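Hullard opened its Wemwood workshop to visitors on 2024-04-12, with roughly 200 people through the door. Rajkumari Agarwal ran the two-arm bench – a board and frame handling task developed with Flatis. 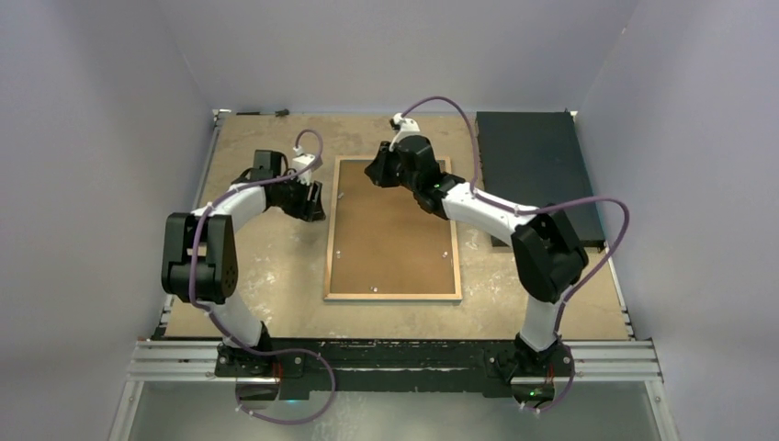
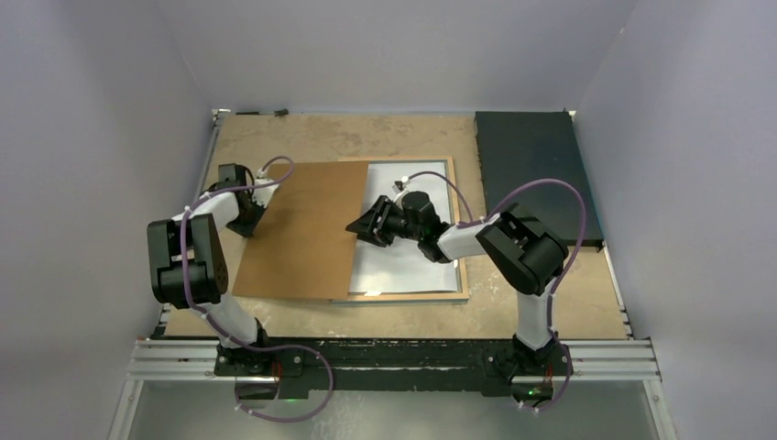
Two-arm bench at the Wemwood open day, with both grippers over the work. Photos: Gyu-bin Sung

Each arm is driven by its own controller, and the cell has logged 492 hours since November. A second open day is planned at the Cisneros Centre.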